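Offset account vs redraw after the fixed term ends

tallowfen
Member
Our fixed period with Hatera ends in March. They've sent two options for the variable rollover: a basic loan with redraw, or a package loan with a linked offset account at a slightly higher rate and an annual fee. Balance we'd keep in the offset would be the emergency fund plus whatever is left of two paychecks. Has anyone worked out a break-even for this? The Hatera calculator assumes a constant offset balance and I don't trust it.

k_murnane
Senior member
Break-even is simple if you hold the balance constant. Rate difference times loan balance, plus the annual fee, divided by the package rate. The result is the average offset balance you need for the package to cost the same as the basic loan. Below it, take the basic loan and put the cash in redraw.

The part people get wrong is using the month-end balance. Interest is calculated daily, so what you want is the daily average. If you're paid on the first and your card is paid off on the 20th, the average is a lot higher than the low point suggests.

tallowfen
Member
Fee is 10 a month, not annual, I misread the letter. Rate difference comes to 878 a year on our balance.

k_murnane
Senior member
So 998 a year to recover, before anything else. Divide by the package rate and compare with your daily average. Unless you're holding a large balance it will be hard to justify.

Ostler9
Member
Disagree with treating redraw and offset as the same product with a different price. Redraw is money you have already paid the lender. Access is governed by the loan contract, and the lender can usually change the terms. Offset is a deposit account in your name. For an emergency fund I would pay something for that difference.

k_murnane
Senior member
Fine, but put a number on it. "Something" is not 998 a year for most people. Keep two months of expenses in an ordinary savings account and put the rest in redraw. Same access, no package fee.

Ostler9
Member
And pay tax on the savings interest, at a rate below the mortgage rate. Your comparison leaves that out.

k_murnane
Senior member
It does. On two months of expenses it's small.
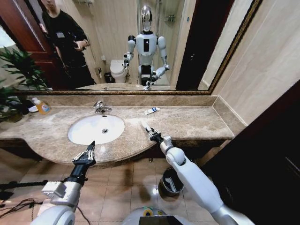 There's also the minimum redraw to look at. Some of the basic loans only let you pull amounts above a floor, and a few charge per withdrawal after the first one each month. Wadex had a floor of 2,000 on theirs when I was with them. That makes redraw useless for a car repair and fine for a new roof.

Noémie Robichaud
Member
I worked in loan servicing for several years (not at any of the lenders mentioned here). Three items to check in the contract before choosing:

1. Whether scheduled repayments are recalculated when you have funds in redraw. Some contracts reduce the available redraw over time so the balance tracks the original schedule. Borrowers notice this late.

2. Whether the offset is full or partial. A partial offset at 40 percent looks the same in the brochure.

3. If there is any chance the property becomes a rental, how withdrawals from redraw are treated for tax. In many places a withdrawal counts as new borrowing, and the purpose of the withdrawal decides whether the interest is deductible. Taking money out of an offset doesn't raise that question. Ask an accountant where you live.

tallowfen
Member
Item 3 might apply to us in a few years. Item 2, the letter only says "linked offset facility" - no percentage. I'll ask.

Intarasuk
New member
Can you not just ask them for a lower rate on the package? I did this at rollover and they took off enough to cover the fee. It was one phone call to the retention line. The first person said no and the second said yes.

k_murnane
Senior member
Worth doing, but ask for it on both loans. If they cut the basic rate by the same amount the comparison doesn't move.

skindisix
Member
Ran the numbers on my own statement since the thread got me curious. Package loan, full offset, last year. Interest saved by the offset was 1,363. Extra cost of the package was a bit under that. So I came out ahead, but by less than I would have guessed, and only because a bonus sat there for five months.

Ostler9
Member
Which supports my point. It was close to free and you had full access the whole time.

k_murnane
Senior member
It also supports mine. Take out the bonus and he's behind. The redraw would have saved him nearly the same interest with no fee.

tallowfen
Member
Update. Called Hatera. Offset is 100 percent, but only on the variable portion, so if we split the loan and fix half again it only works against the other half. Redraw on the basic has no floor and no withdrawal fee online. Available redraw does get reduced over time, as Noémie said, though they had to go and look that up. No movement on the rate until they have a written offer from another lender to match.

k_murnane
Senior member
Then get the written offer first. What's your daily average?

tallowfen
Member
Still exporting the transactions. The bank only gives 90 days per file.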